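Dornside Tabletop Regrasp Set: Data Card

Version of Aug 9, 2020
Maintained by the Nultow research group, Dornside

Summary

The Dornside set supports research on grasp selection when household items and toy food share one work surface. It was collected to test Bakalis, a method that ranks candidate grasps again after the arm has begun its approach. Each episode pairs one or more outside views with a view from the wrist.

Objects and layout

The objects include cups, a mug, plates, bowls, a bottle and pieces of toy food. Many are placed on their sides, as upright objects alone give an incomplete measure of grasp selection.

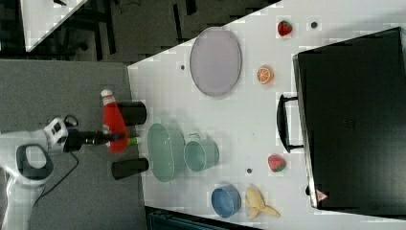
Layouts are changed by hand between episodes. Operators are asked to leave nearby objects in place during an approach, even when one of them may obstruct the gripper.

Collection

The set holds 27 layouts, with 18 episodes recorded for each. An operator guided the arm in all episodes. Contact with an object other than the target is marked in the episode notes and is not grounds for removal. 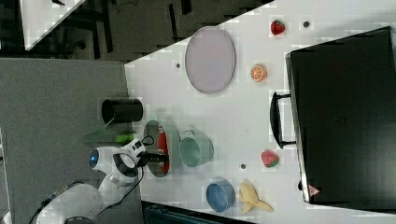

Two layouts are held back for testing and should not be used to tune the ranking step. Users who report results on a different split are asked to state this clearly.

Method and result

Bakalis scores each candidate from the outside view, then scores the best five again from the wrist view. In our tests, the second step helped most with soft objects, whose edges are poorly defined at a distance.
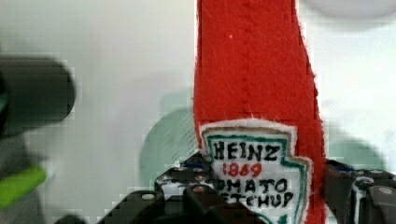

Wudik, the earlier method used for comparison, keeps its first choice throughout the approach. Both methods were given the same candidates and the same time limit.

Known limits

Lighting was not varied. Wrist views may be blurred at close range, and the fingers often hide part of the target. The notes do not record grasp force.

Planned changes

A revised set of episode notes is planned for November. File names and the test split will remain the same.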